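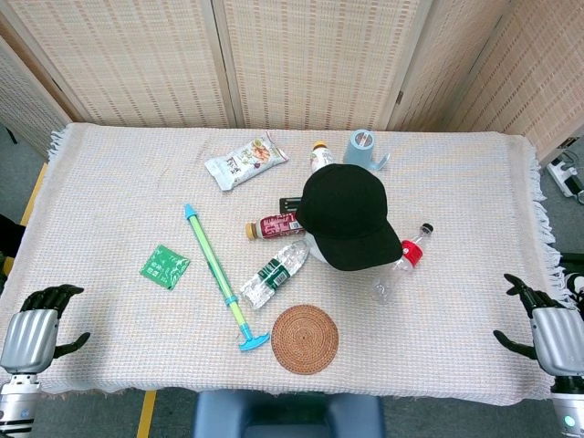 Progress report: the Mirnero lost property and tidy-up project

4 minute read

We're now well into the second stage of the Mirnero project, and I'm very pleased to be sending Goossens such a full update. When you agreed to fund us, the front hall had one overflowing cupboard and no system at all for what gets left behind after programs. It has a system now, and people are using it!

What your grant has paid for so far

The sorting table is the heart of the whole thing. It's a plain rectangular table with a cream woven cloth over it, fringed at both ends, and we've put the folding screen behind it so that it has its own corner. Everything found in the building at closing time goes on the cloth first, before anyone decides where it belongs. A pale cloth turned out to be a terrific choice. A black ball cap or a small dark gadget shows up on it straight away, and those are the things that used to vanish at the bottom of the cupboard for months.

The mix on the table is typical of a family afternoon: drink bottles, a snack bag, a light blue plastic mug, the cap, and a toy water pump shooter in lime green with a turquoise handle. Drink bottles are by far our most common find. We had guessed it would be mitts and scarves, and in February it was for a while, but bottles have stayed ahead in every other month.

We have spent $400 of the equipment line to date. That covered the table, the cloth, the screen, the shelf bins and a label maker. The remaining money in that line is set aside for a second set of bins at the Tomton site, which has asked to copy the setup.

How the sorting works

We tried a complicated version first, with a form for each item, and it lasted less than a month. The version we kept is much lighter:

- Clear the table at closing time, back row first.
- Lift hats and jackets and check underneath. Small things hide there.
- Phones, remotes, keys and wallets go to the locked drawer and get written in the book.
- Hats, mugs and toys go to the labelled bins for the month.
- Opened food is thrown out. Sealed food goes to the staff room shelf.
- Single-use drink bottles are emptied and put in the deposit bag. Refillable ones are washed and binned with the mugs.
- Shake the cloth out and lay it straight for the next day.

The whole routine takes one person a few minutes on a quiet evening, longer after a birthday booking. The step about checking under hats was added by the evening crew and I love it – it has already reunited a couple of families with their keys.

Results to the end of this stage

About 100 items have gone back to their owners. Under the old cupboard arrangement we couldn't have told you the number, but my guess is that it was very small. Parents now go straight to the corner at pickup and look for themselves, which has taken a real load off the front desk.

The deposit bag has been the happy surprise. The refunds are modest, but they go into the craft supply jar, and the kids have taken to the idea with tremendous energy. They race to bring bottles over and are getting quite particular about which caps have to come off.

Toys are harder. Few of them have names on them, and children remember them differently from the way they look. We now ask for the colour and one other detail before handing anything over, and that has settled most of the disputes.

What hasn't gone as well

The screen is lovely but light, and it shifts whenever the side door is left open. We're looking at a pair of weighted feet from Rindier. The fringe on the cloth also catches on zippers and backpack buckles, so we may hem it before the fall.

The poster campaign on labelling belongings is behind schedule. The draft is finished, the printing isn't, and I'd like to move that work into the next stage.

Next stage

We're asking Goossens to confirm the second instalment of $2000. It would cover the Tomton bins, the posters, the weighted feet and a proper drying rack for washed bottles and mugs. Tomton has a spare table already, and I think they could be up and running very quickly.

You're welcome to drop by at closing time and see a sort for yourselves. We'd be delighted to show you.

Comments (3)

tomton_frontdesk: We have the table but no screen. Would a bookshelf do the same job, or does it need to fold away?

Gail R.: My son got his ball cap back after we'd given up on it. Thank you to whoever is doing this every night.

eastdoor: Please hem the fringe. My backpack has lost that fight twice.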